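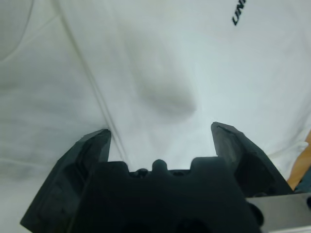

Posted in: Manipulation > Teaching & Teleop

Kulap Paisan
Right, 50 demos of cloth folding in the bag and I'm having a brilliant time! I'm driving two arms by remote control with the Poseck handles (clunky, but I love them) and I've finally stopped grabbing at the cloth like a toddler. Question for you lot: do you keep the fumbled grasps or bin them? I've got 5 where I missed the edge, backed off and went in again.

leckie_fan
Bin them. It copies whatever you show it, dithering included. I went from 145 episodes to 72 clean ones and my policy got noticeably calmer.

Toshiko Imai
Disagree with leckie_fan, sorry! Keep any where you recover. If it never sees a missed grasp it has no idea what to do after one. I'd only drop the runs where you gave up.
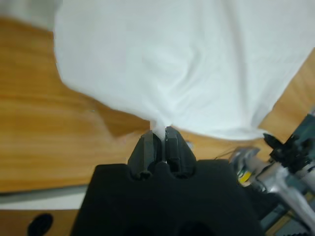

Photo: K. Paisan / Vuvbridge members' gallery

Kulap Paisan
Wrist view, fingers shut on the cloth. I like a narrow pinch, it's so much easier to steer than a big handful.

horasik_dan
Lovely stuff. Do you pause before closing? I used to hover for ages and the arm learnt to hover too, bless it.

Kulap Paisan
Guilty, I hover loads! Mostly on white cloth, where I can't judge the depth from the wrist view. Will try going in at one steady speed on Thursday.

leckie_fan
Or skip the handles and move the arms by hand. You feel the cloth tug.

Toshiko Imai
With two arms? You'd need a friend on the other one, and then your own hands are all over the video. Handles every time for fabric.

leckie_fan
Fair on the hands. Still think the misses should go, mind.

Kulap Paisan
I'll train it both ways and post the results here!

Thread last updated: Thursday, 21:40
We use cookies to keep you logged in and remember your forum settings. Accept | Manage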